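Home | Set-up | Recording | Uploads | Help

Section 4: Recording your first examples
16/04/2024, by Nermina Milošević

If you've made it through Section 3, your grippers are paired and the Saltora recorder is sitting there blinking at you, so let's get some demonstrations into it. I wrote this part after my own first week, when I happily recorded 500 episodes and then had to throw out a whole pile of them (more on that at step 6). Learn from my pain!

Before you start

Pick one task and write it down in one sentence. I mean on paper, taped up where you can see it. "Hang a strap on the display rack" is a good sentence. "Tidy the table" is not, and you'll drift halfway through the morning without noticing.

Note: one task per session folder. The Brison trainer reads the folder name as the instruction, so a folder called "test2_new" teaches it that your task is called test2_new. Ask me how I know.

4.1 Recording

1. Put your object where you want it and check that you can reach all of it with both grippers. Tall things are sneaky. I set mine up nicely for the base and then couldn't get at the top hooks without standing on my toes.

2. Let the cables fall straight down from your hands and then move your arms through the biggest reach you'll need. If a cable tugs, fix it now.

CAUTION: Never loop a gripper cable around your wrist to keep it out of the way. It pulls on the connector, and if the cable catches on something, so do you.

3. Close and open each gripper fully, twice. The recorder uses this to find the end points. Skip it and your finger positions will be off for the whole session, and you won't see it until playback.

4. Press the pedal, wait for the long beep, and go. Move at the speed you'd use to show a friend. I was way too slow at first (I thought careful meant slow) and the policy I got out of it dithered over every single hook.

5. When you're done, bring both grippers clear of the object, hold still for a breath, and press the pedal again. That little pause is what the trimming tool looks for.

6. Mark the episode good or bad right away. Don't save this up for later! I did, and I ended up guessing.

Note: a fumble you recover from is still a good episode. If you miss the hook, back off and try again, keep it. If you drop the thing on the floor, mark it bad and start over.

4.2 Mixing it up

After every 5 episodes, change something small. Turn the rack a bit, slide it over, start with the other hand. For hanging tasks I also switch hooks, upper tier for a while and then lower, and I take the strap in from different angles. Straps are fussy things, by the way. They swing, so give yours a second to settle before you go for the hook, and try to do that the same way each time.

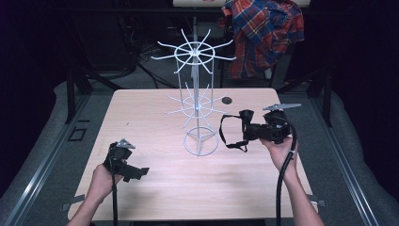

Yoga Rahman wrote to me that the lower tier deserves twice the episodes of the upper one, and that going in underneath the top hooks was where every early policy got stuck. I've since changed my own split, and I'd suggest you do the same if your rack has two levels.

4.3 Uploading

7. Plug in the drive and run the Vosico check. It lists any episode with a gap in the gripper signal. Delete those.

8. Upload, and leave the local copy alone until you get the confirmation mail. My hanging set came to 1,567 episodes after cleaning, so start that one before lunch.

CAUTION: Don't unplug the recorder while the light is orange.

Comments (3)

Vasilis Yordanov: Step 3 fixed my drifting fingers, thank you. Does the open and close need repeating after a break?

Nermina Milošević: Yes please, any time you've put the grippers down.

Vesela Nedeljković: We mark good/bad with a second pedal, which saves a lot of reaching for the keyboard. Happy to share the settings.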